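The Gundthorpe Bus

I'd promised Gönül I would be on the 12 to Gundthorpe, and I was, only it was the wrong 12. There are 2 of them (who knew?) and mine went to Lodach, by way of every farm gate in the county. The driver, a big cheerful man called Ingvar, let me sit up front and told me all about his sister's wedding. By the time we reached the sea I'd stopped looking at my watch. I rang Gönül from the harbour wall and she laughed so hard she dropped the phone. Then she got on the next bus and came to me, still in her good shoes, and we had chips.

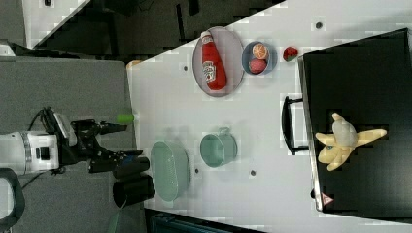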